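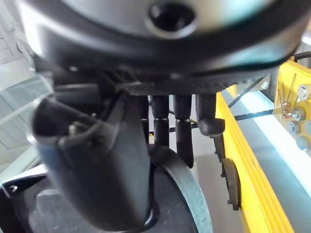

What does a week of whole-food lunches cost the staff kitchen at Clondham? At present the figure is £66, including bones for stock and one delivery of vegetables.

Diary of the Staff Kitchen, Apr 23, 2026

The kitchen kept within its allowance again. Nuria Kassa placed the order with Nikzad and declined the ready-made broth, the price having risen in March. Two chickens were roasted and the carcasses kept for soup.

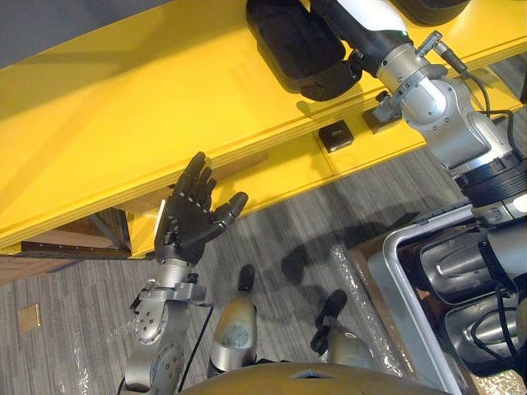 Lentils were soaked overnight and served with cabbage — a dish requested by three members of staff. Mr Thambiah asked that butter be bought in larger blocks. His request was granted. The oats from Stuvenitz remain undelivered, and a second letter has been sent.

This site uses cookies. Accept | Settings

Comments

Ximeng Yuan: Is the cabbage cooked in the stock or separately?

Rodrigo Sampaio: We pay far more at Gismont. Please post the order list.

Recent entries
Storing root vegetables
Bread without sugar
A review of the March accounts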